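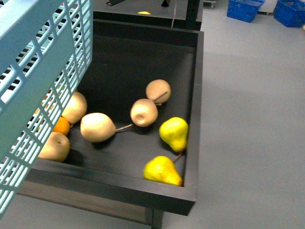
Obst in schwarzer Kiste, darüber ein hellblauer Kunststoffkorb.

Obstabo: Was sich ab August ändert

Wer sein Obst über Anatholm bezieht, bekommt ab August eine anders zusammengestellte Kiste. Der Obsthof Clernow liefert dann die gesamte Ware für das Abo, bisher kam ein Teil vom Großmarkt. Die Umstellung betrifft alle 82 Haushalte, die derzeit eine kleine oder große Kiste beziehen. Wer nichts unternimmt, bleibt mit der bisherigen Kistengröße dabei.

Der Vertrag mit dem bisherigen Zwischenhändler läuft Ende Juli aus. Wir hatten mit ihm über eine Verlängerung gesprochen, konnten uns aber bei der Mindestabnahme nicht einigen. In den Monaten mit vielen Urlaubsabmeldungen blieb zuletzt regelmäßig Ware übrig, die wir bezahlt hatten und am Ende verschenken mussten. Clernow rechnet nach der tatsächlich bestellten Menge ab, mit einer Frist von 2 Werktagen vor der Auslieferung.

Was in die Kiste kommt

Im August sind es vor allem Frühäpfel, Pflaumen und die ersten Birnen, dazu je nach Wetter Mirabellen. Pfirsiche gibt es nur, solange der kleine Bestand am Südhang trägt. Zitrusfrüchte und Bananen sind im Abo nicht mehr enthalten. Sie können weiterhin im Laden gekauft oder als Zusatzposition bestellt werden, das Formular dafür bleibt dasselbe.

Bei den Frühäpfeln ist zu beachten, dass sie sich schlecht lagern lassen. Sie schmecken frisch vom Baum am besten und werden nach einer guten Woche mehlig. Für Kuchen und Mus taugen sie dann immer noch. Lagersorten kommen erst ab Ende September in die Kiste, die Winterware steht bis zum Frühjahr im Kühlhaus von Onishi, wo wir schon im vergangenen Jahr einen Stellplatz gemietet hatten.

Chi-keung Man vom Obsthof Clernow hat uns zur Sortierung Folgendes geschrieben: „Wir sortieren nach Reife und weniger nach Größe. In einer Kiste liegen also große und kleine Früchte nebeneinander. Druckstellen nehmen wir heraus, Schorfflecken auf der Schale lassen wir drin. Wer eine Sorte gar nicht verträgt, soll das bitte bei der Bestellung angeben und nicht erst bei der Abholung.“

Sortenwünsche können nicht berücksichtigt werden, Unverträglichkeiten schon. Wer gegen Steinobst allergisch ist, bekommt in den Sommerwochen eine reine Kernobstkiste. Das muss einmal gemeldet werden und gilt dann bis auf Widerruf. Bereits hinterlegte Angaben haben wir übernommen. Es schadet trotzdem nicht, im Kundenkonto unter „Hinweise zur Lieferung“ nachzusehen, ob dort noch alles stimmt.

Preise

Die kleine Kiste kostet unverändert viel, die große wird etwas billiger. Die neuen Beträge stehen auf dem Preisblatt, das im Laden neben der Kasse aushängt und der nächsten Rechnung beiliegt. Abgerechnet wird weiterhin am Monatsende. Für den Juli gelten noch die alten Preise, auch dann, wenn die Rechnung erst im August kommt.

Bisher wurde bei Abmeldungen eine Bearbeitungsgebühr fällig. Die entfällt. Eine Pause kann für eine einzelne Lieferung oder für bis zu 6 Lieferungen am Stück eingetragen werden. Wer länger aussetzen möchte, kündigt das Abo und bestellt später neu, eine Warteliste gibt es im Moment nicht.

Anlieferung und Abholung

Gefahren wird die Ware von der Spedition Sukley, die auch das Gemüse bringt. Beides kommt damit auf einem Wagen, und zwar am Vormittag. Die Abholung im Laden ist ab 14 Uhr möglich. Bitte nicht früher kommen: Zwischen Anlieferung und Abholung werden die Kisten geprüft und den Namen zugeordnet, dafür wird der ganze hintere Raum gebraucht. In den letzten Wochen standen dort öfter Leute zwischen den Rollwagen, und es sind mehrfach Kisten vertauscht worden.

Die drei Abholstellen außerhalb des Ladens bleiben bestehen. An der Abholstelle am Bahnhof ändert sich der Zugang. Der Schlüsselkasten hängt künftig links von der Hoftür, der alte wird abgebaut. Den neuen Zahlencode verschicken wir einzeln per E-Mail. Wer keine E-Mail-Adresse hinterlegt hat, bekommt einen Brief. Bitte den Code nicht auf die Kistenzettel schreiben, auch das ist vorgekommen.

Nicht abgeholte Kisten heben wir bis zum Ladenschluss am folgenden Tag auf. Danach geht der Inhalt an die Essensausgabe in der Kirchgasse, berechnet wird er trotzdem. Wenn absehbar ist, dass es knapp wird, genügt ein Anruf, dann stellen wir die Kiste kühl und finden eine Lösung.

Kisten zurückbringen

Zurzeit fehlen 46 Leerkisten. Einige davon stehen vermutlich in Kellern und auf Balkonen, und das ist für ein paar Wochen auch kein Problem, aber zur Ernte werden sie gebraucht. Bitte bringt zur nächsten Abholung alles mit, was sich angesammelt hat. Das Pfand wird auf der Rechnung gutgeschrieben, bar auszahlen können wir es nicht.

Die Kisten sollen leer und ausgeschüttelt sein. Auswaschen ist nicht nötig, das geschieht vor dem nächsten Befüllen ohnehin. Ist eine Frucht ausgelaufen, hilft kurzes Abspülen mit kaltem Wasser, sonst hat man im August innerhalb eines Tages die Wespen im Treppenhaus. Zeitungspapier, Etiketten und Kistenzettel bitte zu Hause entsorgen. Beschädigte Kisten nehmen wir ebenfalls zurück, sie gehören auf den gesonderten Stapel neben dem Ausgang.

Obst im Sommer aufbewahren

Zum Lagern kommen jedes Jahr dieselben Fragen. Chak-lun Hsueh aus unserem Einkauf hat die Antworten zusammengestellt:

Äpfel geben Reifegas ab und sollten getrennt von anderem Obst und von Gemüse liegen, am besten in einem eigenen Fach oder Raum. Frühäpfel gehören im Hochsommer in den Kühlschrank.

Birnen werden hart geerntet und reifen bei Zimmertemperatur nach. Gibt das Fruchtfleisch am Stielansatz auf leichten Druck nach, sind sie so weit und sollten bald gegessen werden. Im Kühlschrank lässt sich das um ein paar Tage hinauszögern.

Pflaumen und Zwetschgen erst kurz vor dem Essen waschen. Der helle Belag auf der Haut schützt die Frucht vor dem Austrocknen und ist kein Spritzmittelrückstand.

Mirabellen halten nur wenige Tage. Wer eine größere Menge hat, entsteint und friert sie ein, zuerst einzeln auf einem Blech, danach im Beutel. Gefroren lassen sie sich bis zum Winter verwenden, werden beim Auftauen aber weich und eignen sich dann eher für Kompott.

Pfirsiche nicht stapeln. Jede Druckstelle wird über Nacht braun.

Einkochtermin

Wegen der vielen Nachfragen bieten wir im August wieder einen Einkochnachmittag in der Küche hinter dem Laden an. Verarbeitet werden Pflaumen und Frühäpfel zweiter Wahl, die Clernow zum halben Preis abgibt. Mitzubringen sind saubere Gläser mit passenden Deckeln, ein Küchenmesser und eine Schürze. Zucker und Gewürze sind da. Der Termin wird im Laden ausgehängt, sobald der Hof die Erntemenge abschätzen kann. Die Liste zum Eintragen liegt schon jetzt an der Kasse.

Fragen zur Umstellung beantwortet Chak-lun Hsueh telefonisch zwischen 9 und 12 Uhr oder per E-Mail über das Kontaktformular. Änderungen der Kistengröße für die erste Augustlieferung müssen bis Ende Juli im Kundenkonto eingetragen sein.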